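3.2 Wie wir zu unseren Farbwörtern gekommen sind

Eigentlich wollte ich in diesem Abschnitt nur kurz die Wortliste vorstellen und dann weiter zur Auswertung. Aber die Liste hat uns in Zinditz so viel Ärger gemacht, dass ich doch etwas ausholen muss (wer es eilig hat, springt zu 3.3). Angefangen haben wir mit 37 Farbbezeichnungen aus der alten Erhebung, und schon beim ersten Durchlesen war mir klar: Die Hälfte davon sagt heute kein Mensch mehr am Küchentisch. »Falb« zum Beispiel! Ich mag das Wort sehr, aber in unseren Gesprächen kam es kein einziges Mal von allein.

Also haben wir gekürzt, und zwar kräftig. Übrig blieben acht Wörter, darunter natürlich Rot, Grün und Gelb, bei denen ich mit gar keinen Überraschungen gerechnet hatte. Beim Gelb lag ich daneben. Sobald ein Ton ins Bräunliche kippt, gehen die Meinungen auseinander: Die einen bleiben stur bei »gelb«, die anderen sagen »senfig«, »ocker« oder (mein Liebling) »so ein Postgelb, das zu lange in der Sonne lag«.

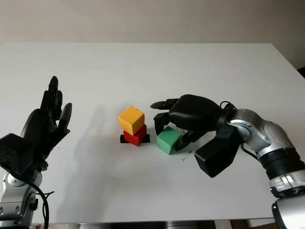 Abbildung 3: Gelber Würfel auf rotem Würfel, rechts daneben ein grüner.

Für die Kodierung war das ein echtes Problem. Zählt »senfig« als eigenes Farbwort oder als Spielart von Gelb? Ich habe mich am Ende an das Verfahren von Laitinen gehalten und alle Ableitungen auf -ig zunächst getrennt erfasst. Das macht Arbeit, und in den Tabellen sieht es furchtbar kleinteilig aus, aber zusammenlegen kann man später immer noch. Umgekehrt wird es mühsam, das haben wir im Juni beim Nachkodieren gemerkt.

Bleibt die Frage nach den Zusammensetzungen, also »blassgrün«, »knallrot« und so weiter. Die stehen bei uns jeweils unter dem Grundwort, mit einem Vermerk in der Spalte daneben. Bei »gelbgrün« und »grüngelb« bin ich bis heute unsicher und habe beide vorerst unter dem zweiten Bestandteil abgelegt.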